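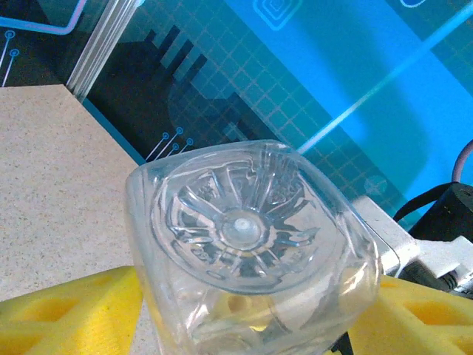 Drandden Publishes Handling Code for Soft-Finger Grippers

Press release
October 31, 2024

Drandden today published a code of practice for robots that pick up light, easily crushed packaging with foam or other soft fingers. The code is free to download and applies to grippers used in sorting, packing, demonstration and training cells.

The document covers clear plastic bottles, thin-walled cups, trays and film packs. It was drafted with Stustodby, which builds sorting equipment, and Kinance, which runs test cells for packaging companies. A draft went out for comment in September and drew 40 written responses. Most of them dealt with grip force and with the condition of finger pads.

Existing machine safety rules still apply in full. The new code deals with matters those rules leave to the operator, such as how a pad should be checked and what must be written down when an item is dropped.

Main requirements

Grip force must be set for the weakest item the cell is expected to handle. A setting made with full bottles may not be used for empty ones without a new test.

Each new setting must be tested with 100 picks. If more than 2 items are dropped or visibly crushed, the setting has to be changed and the test run again from the start.

Foam pads must be inspected at the beginning of every shift. Pads with tears, hardened areas or material trapped in their openings are to be replaced in pairs, so that both fingers press evenly.

Clear items must be included in any test of a vision system. Transparent plastic bends light and shows whatever lies behind it, and a system checked only with solid-colored objects does not meet the code. Tests must include bottles on their sides, with the base toward the camera as well as the label side.

Cables near the wrist and fingers must be secured so that they cannot enter the gripping area at any point in the arm's travel.

Printed backgrounds are allowed in demonstration cells. The operator must record which background was in place during a test and repeat the test if it is changed.

Records

Operators must keep test sheets and pad inspection logs for 3 years. A blank version of each form is included at the back of the code. Electronic records are accepted if entries cannot be changed without leaving a trace.

Availability

The code takes effect on publication and is voluntary. Preda will offer site checks against it and will issue a written report to each operator. Sites that fail a check can ask for a second visit after making corrections.

Comments on the first edition can be sent to the Drandden standards desk through the contact form on the company website.

About Drandden

Drandden writes technical guidance for companies that use robots in packaging and recycling.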